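Home Tips Recipes Kitchen Workshop Storage Contact
Search this site Enter keyword Go

Sorting a Mixed Pile: What a Machine Can Do Yet, and What to Do by Hand

May 2021, by Védís Brøndum 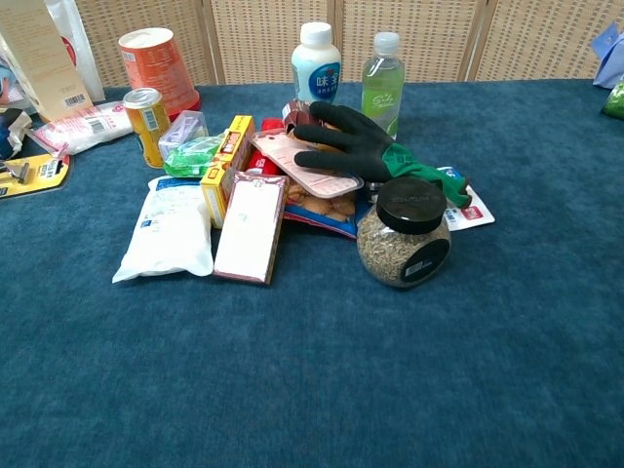 Mixed groceries and household goods on blue carpet, before sorting. Note the glove lying over the middle of the pile.

Readers ask whether a household robot can put away the shopping. The short reply is that it can put away part of it, slowly, if the pile is laid out with some care. The notes below cover what we know from trials in the Watberg workshop, where Lorenz Bühler runs a Gusteo arm with a two-finger gripper and a suction cup.

Rigid items

Upright bottles and jars are the easy cases. A bottle with a screw cap gives a firm grip on the neck. A round glass jar with a flat lid can be lifted by suction if the lid is smooth. An embossed lid leaks air at the cup, and the jar should be gripped around the side. The arm is set to lift no more than 2,000 grams.

Clear plastic and glass are harder to locate than they are to hold. Depth sensors read through them or pick up glare. A printed label helps. Turn it toward the sensor.

Soft items

Snack bags, pouches and crumpled packets change shape when touched. Suction works on a flat pouch and fails on a wrinkled one. With fingers, pinch the sealed edge and keep the force low. Biscuits break well before the bag tears.

Gloves are the worst item on our list. A work glove draped across other goods hides their edges, and the rubber coating drags whatever is underneath. Take gloves off the pile by hand first. The same goes for any cloth.

Small and flat items

Cards and thin packets lying flat leave no gap for a finger. Carpet helps slightly, as the fingertip can press into the pile and get under the edge. On a hard counter, slide the card to the side and let it overhang by 17 mm.

A roll of tape can be picked up by its outer rim. Blister cards go by suction on the card, clear of the bubble.

Barcodes

Many packages carry a barcode, but it is often on the side facing down. Bühler's item list has 3,794 entries, and the arm still needs to turn a package over to read it. Allow for a second grip.

Order of work

1. Remove gloves and cloth.
2. Take standing bottles from the outside of the pile.
3. Lift boxes, top layer first.
4. Take bags and pouches by the seam.
5. Finish with cards and tape.

The order suits a person as well. In the February trial the arm spent 125 seconds on one buried snack bag and then dropped it. For a weekly shop, hand sorting remains faster. The arm is worth setting up for repeated bottles and boxes of one size.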